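Home | Stories | Poems | About | Contact

The Food Diary

The nurse at Clallby said I had to write down everything I ate for 2 weeks, and everything I felt afterwards, and she gave me a little booklet to do it in. It had a drawing of a smiling pear on the front. I have nothing against pears, but I'd been awake since four with what felt like a badger turning round in my stomach, and I didn't care for its expression.

So I started that same evening. Toast, one slice, no butter. Under "how did you feel?" there was a box the size of a stamp, and I wrote "fine", and then an hour later I crossed out "fine" and wrote "not fine", and after that I had to carry on up the margin.

I should say that I'm a person who likes my food. I live on the top floor of a house in Dremotbridge, over a bakery (I know, I know), and from five every morning the whole stairwell smells of warm rolls. I took the flat for that smell! I used to lie there and plan my day round it. Now I was lying there with the pillow over my face, trying to remember whether I'd had onions.

It's nearly always onions. I'd worked that out by the third day, or thought I had, and I rang the surgery quite pleased with myself to tell them. The woman on the desk said that was lovely but could I please finish the booklet.

My sister thought the whole thing was nerves. She's thought everything was nerves ever since I fainted at her wedding, and she came round with a bag of ginger tea and a hot water bottle in the shape of a sheep, and sat at the end of my bed telling me about a man at her work who cut out bread and became unbearable. I wrote down the ginger tea. I wrote down two of her biscuits as well, then looked at her, then changed it to four. 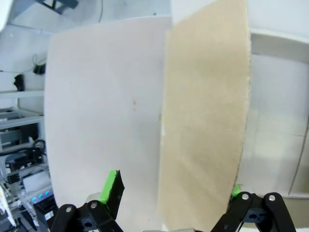 By the second week I'd got rather into it. I bought a proper pen. I'd started putting down things nobody had asked for, like what was on the radio and how the stairs had gone. There are 69 stairs up to my door and on a bad day I stop on the second landing, where there's a windowsill just wide enough to sit on, and pretend to be looking for my keys. "Stairs: one stop," I'd write. "Stairs: three stops, met downstairs neighbour, pretended to admire yard."

He's a quiet man, the neighbour. He works nights and I only ever see him going the wrong way. That day he was coming up with a carrier bag as I was sitting on the sill the colour of putty, and he looked at me, and he looked at the yard (bins, mostly) and he said, "Is it your guts?"

Well. I'd told my sister and the surgery and a smiling pear, and I hadn't told a soul at work, where I'd been calling it a bad back for months. But he asked it so plainly, the way you'd ask if it was still raining, that I just said yes.

"Mine too," he said. "Nineteen years old, mine started. I was in Tejada Road, the old hospital, before they shut it. Is it onions?"

I said I thought it was onions.

"Everybody thinks it's onions," he said, and sat down on the stair below me, and put his bag between his feet.

We were there the best part of an hour. It's the longest talk I'd had with anybody since the autumn, and all of it was about things you'd never say over a meal. He told me about the powder you drink before they have a look at you, and how you must put it in the fridge first and use a straw. He told me which bus had the long gap between stops and which café in town would let you use the loo without buying anything. He knew the lot! He had a whole map of Dremotbridge in his head that I'd been trying to draw by myself, in the dark, on my own two wobbly legs.

I wrote it all in the booklet that night. It wouldn't go in the box so I used the page for notes at the back, and then the inside of the cover, all round the pear.

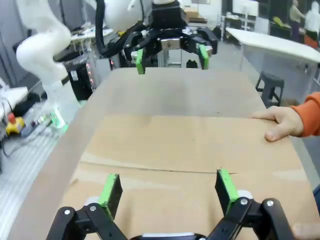 A large sheet of brown cardboard, with a long straight crease across it.

The appointment was in January, at twenty to nine. I had the booklet in my coat pocket and I'd had nothing but water since the night before, and the bus was late, and it was the one with the long gap. I held on to the pole and counted lamp posts. I got to 106 before we turned in at the gates, and I don't remember a single thing about the journey apart from that.

The doctor was younger than me and had a cold. She turned over the pages of my booklet slowly, much more slowly than I'd have liked, and I watched her get to the biscuits. She got to the stairs. She tilted it sideways to read up the margin and then she turned it right round to follow me round the pear.

"Who told you about the straw?" she said.

I said a friend. It came out before I'd thought about it, and I sat there feeling my ears go hot.

She said it was good advice. Then she said some other things, with longer words in them, and wrote me down for a scan and some blood tests, and gave me a leaflet on a tablet called Horneo that I'd be starting in the meantime. She thought we'd get somewhere with it. She couldn't promise me 100 per cent, she said, and she blew her nose, but she thought we'd get somewhere. I asked her about onions and she said to leave them alone for now.

I walked home, all the way, because I couldn't face the bus. It was just before eleven when I got in and the bakery had sold out of rolls. I went up the stairs with one stop. There was a box of straws on my doormat, the bendy kind, with the price still on.

I took them in and put the kettle on, and then I went back down a flight and knocked.

More stories

The Wrong Waiting Room
Soup for One
What the Dentist's Fish Saw
My Aunt and the Crutches
Night Bus to Clallby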